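Hudlow Bench Notes: Two-Arm Suturing Cell, Instrument Check
Posted Aug 28, 2018
Text: Augustina Mahama

We keep one suturing cell running at Hudlow, with two arms, a fixed scope view and a small camera at the wrist. The pictures on this page go with the check we do on the instruments and the pad. Ignacio Lagos wrote the original procedure and Lamisi Eshun keeps it up to date. The base plate and the pad tray were redone in July, so ignore any older notes on tray height.
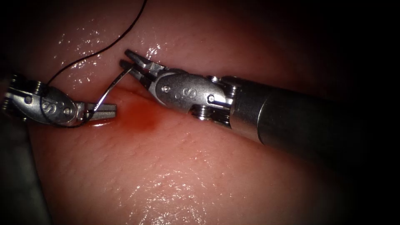 Cable tension gets checked first on both arms. A slack cable shows up as lag at the jaw, and the passing of the needle from one side to the other is where lag costs the most. We look at the pulley wheels behind each wrist, then at the jaws. The serrations on the left jaws should be clean all the way along, because dried pad fluid packs into them and the needle starts to roll. If the two tools face each other across a short gap with the needle between them, as they do in this view, both wrists are easy to inspect without moving the scope.

Wrist camera

The wrist camera sits on its own bracket with two set screws. Aba Eshun wipes the lens before the arms are powered and again at the midday stop. After any bracket work, the offset has to be entered again in the Vomano controller. It does not carry over.

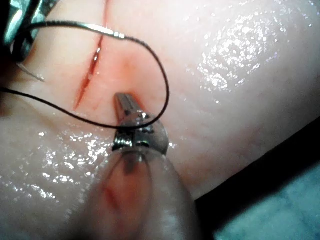

View from the wrist camera: gripper at center, thread looped partly around the cut.

Thread is the other thing to watch at this stage. Too long a tail and it ends up over the jaws on every pass. We cut ours to 160 mm and throw away any piece with a kink in it.
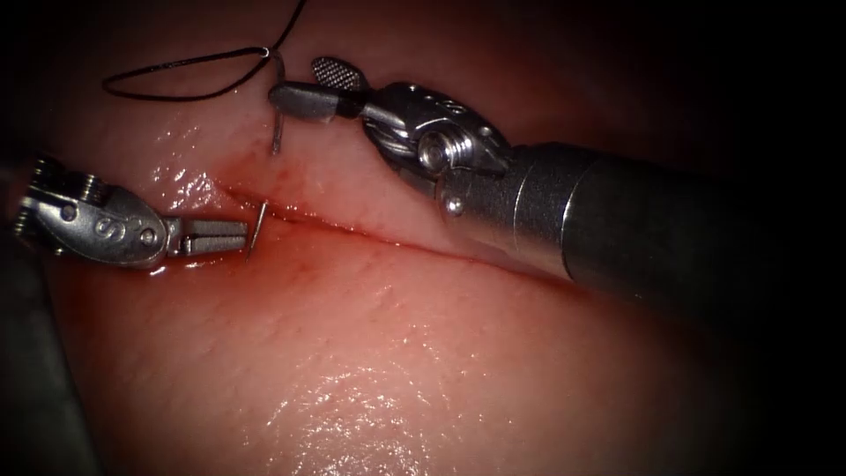
Instruments are logged by use. We pull a driver at 18 sessions and send it to Ayuba Ankrah, who strips the wrist, cleans the cable channels and checks the pins for play. A grasper usually lasts longer. Write the count on the Odoi card before you put the tool back in the rack, even if the session was a short one.

Pads come from Cuvwood in boxes of 8. Keep the surface moist while you work and turn the light down a step if the glare covers the cut. One level lower is normally enough.
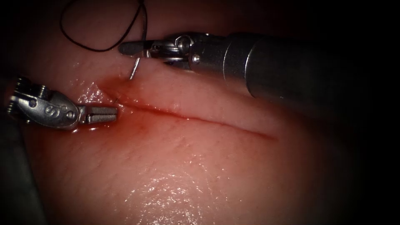
Homing is done with both tools lifted well clear of the pad and no needle loaded. Run the left arm first, then the right. If the right arm stops short of home, check the collar on the shaft before touching anything in software. Roughly 700 homing cycles are on the current drives and we have replaced one encoder cable, on the right side.

Corrections to this page go to Lamisi.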